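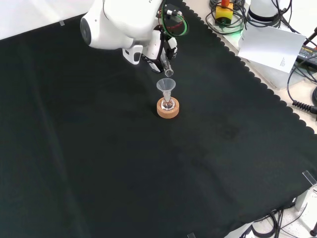
Drakent gripper with a glass test tube over the funnel. The flask below sits in a cork ring.

Drakent Small Glassware Gripper
Sold and serviced by Oltadier
14 shares | 3 comments

Page updated 12/21/18 with the emergency stop notice. If you already own a Drakent, read the notice first. The rest of the page covers the gripper itself and is mostly unchanged.

Emergency stop notice: loss of grip on early units

Some Drakent grippers can let go of a tube after the emergency stop is pressed. The arm stops as it should. The fingers hold for a moment and then relax, and a smooth glass tube can slide out.

The fault is in the holding brake inside the gripper body. When power to the gripper is cut, a spring pushes a brake plate against the finger drive and the fingers are meant to stay where they are. On the early units the spring is too weak once the plate has worn in. A new gripper will usually pass a stop test. The same gripper after a few months of steady work may not.

Affected grippers are those with a serial number below 877. The serial number is on the underside of the gripper body, on the same side as the cable exit. Grippers numbered 877 and up left the shop with the heavier spring and need no work. If the label has been wiped off by solvent, treat the gripper as affected and write to us. We can look up the number from your order.

What happened

The first report came from a customer who was pouring a solvent from test tubes into a flask. An operator reached in to straighten the funnel and pressed the emergency stop first, which is the right way to do it. The arm stopped with the tube tilted and partly full. While the operator's hand was at the funnel, the tube slid out of the fingers, hit the rim and broke. The operator had gloves on and was not cut. The solvent went over the bench and the flask had to be thrown out.

We first took it for a finger pad problem and sent new pads. A week later it happened again with the new pads on. At that point Traian Cârstea in our service shop asked for the gripper back and ran it on the bench with the power pulled at different points in the pour. With the tube upright the fingers held every time. With the tube tilted past level they let go in most of the runs, and the delay was never the same twice. The brake plate was polished smooth and the spring measured well under what the drawing calls for.

The drawing was ours and the spring figure on it was wrong. It had been worked out for a tube held upright, with the weight shared evenly between the fingers. Tilting the tube puts a twist on the fingers that the brake also has to resist. We should have tested for that before the gripper went on sale.

We have had two further reports, both without injury. In one of them the customer had noticed tubes sitting lower in the fingers after each stop and had been pushing them back up by hand. If you have seen this, your gripper has the fault even if it has never dropped anything.

What to do now

Stop using an affected gripper for any pour where a dropped tube could hurt someone or damage equipment. It can stay in use for dry work and for moving capped plastic tubes.

After any emergency stop, keep hands away from below the tube until it has been taken out of the fingers. Hold the tube from the side, above the liquid level, and release the fingers with the manual screw. Do not restart the gripper to open it while you are holding the glass. The fingers close a short way before they open when power comes back, and we know of one tube cracked like this.

Put a tray or a folded cloth under the pour point. This does nothing for the fault but a short fall onto cloth breaks fewer tubes than a fall onto a hard bench.

Do not turn up the grip force to make up for the brake. The force setting works only while the gripper has power. Once power is cut it has no effect at all, and too high a setting will crack thin glass in normal running.

Do not rewire the gripper so that it stays powered during an emergency stop. One customer asked us for a diagram for this and we declined. The stop circuit has to be able to cut everything at the wrist.

Testing your gripper

The test takes a few minutes and uses water. Use a plastic tube of the same diameter as your glass ones.

Fill the tube halfway and cap it. Pick it up with your usual program and move to the steepest angle you pour at. Draw a pen line on the tube right at the top edge of the fingers. Press the emergency stop and wait five minutes with nobody touching the bench. Look at the line. If it has moved at all, the brake is slipping.

Repeat the test three times. A gripper that passes twice and fails once has failed. A pass does not clear a gripper with a serial number below 877. It tells you only how it is doing today, and the spring still has to be changed.

The brake spring kit

The kit is free for all affected grippers, including those bought secondhand. It holds the heavier spring, a new brake plate, two cover screws and a printed instruction sheet. Fitting it needs a small hex key and a clean surface. The spring is under load when the cover comes off, so wear eye protection and keep a palm over the cover as the last screw comes out.

If you would sooner have us do it, send the gripper in without its cable. We pay shipping both ways. Current turnaround is four working days. We do not have enough loan grippers for everyone, so please say if yours is your only one.

After fitting, run the gripper through 100 open and close cycles with nothing in the fingers, then repeat the water test. The new plate needs those cycles to bed in and may slip slightly before that.

Customers with an Oei wrist cable set should check the routing while the gripper is off. The loops over the wrist need enough slack for the full tilt. A tight cable can pull the connector partly out at the end of a pour, and the gripper then loses power just as it would in a stop. We found this on one of the returned setups and it explained two drops that had been blamed on the brake alone.

About the gripper

The Drakent is an electric gripper with two narrow fingers for test tubes, small vials and similar glassware. It is made for slow work with small volumes, such as decanting, sampling and moving tubes between racks. It mounts on most light arms with a standard wrist plate. Adapter plates are listed separately.

Maximum load: 100 grams, tube and contents together
Gripper weight: 800 grams with fingers
Fingers: black, replaceable, supplied in pairs
Power and signal: single connector, cable not included
Holding on power loss: spring brake (see notice above)
Manual release: screw on the gripper body, key supplied

The load figure is for a tube held at any angle. The earlier version of this page gave it without saying so, and the early grippers did not meet it with the power off.

Pouring setup

For pouring into a small flask, use a funnel with a wide mouth and set the flask in a ring stand or clamp. A round-bottomed flask in a loose ring can rock when liquid starts to run in. Bring the mouth of the tube in close above the funnel before tilting the rest of the way. Most splashing we see comes from starting the pour too high.

Teach the pour with water and an old tube. Leave the emergency stop where it can be reached without leaning across the arm, and tell anyone new to the bench that the stop button makes the arm safe to approach but does not make the glass safe to handle.

The Lanar control box can be set to bring a tube upright before a planned pause. We recommend turning this on. It applies to pauses from the program only. An emergency stop freezes the arm wherever it is.

Common questions from owners

Does the fault affect the large Drakent? No. It uses a screw drive that cannot be pushed back, and has no brake.

My gripper dropped a tube during normal running. Is that the same fault? Probably not. Check the pads for residue first and then the cable. Solvent film on the pads is the usual cause. Wipe them with a damp cloth and let them dry.

Will the heavier spring slow the gripper down? Opening is slightly slower. Programs with a very short wait after the open command may need a longer one.

Can I get a refund? Yes, for any affected gripper, in any condition. Send the order number with your request.

Ordering

New grippers ship with the heavier spring fitted and a test slip signed by the person who ran it. Finger pads and cover screws are in stock. Adapter plates for older arms are on back order until March.

To request a spring kit, send the serial number, your shipping address and one line on what you use the gripper for. If yours has dropped something, please tell us the angle of the tube and how long after the stop it fell. Mark the message for Traian Cârstea.

Contact Oltadier service | Returns | Spare parts | © 2018 Oltadier | Back to top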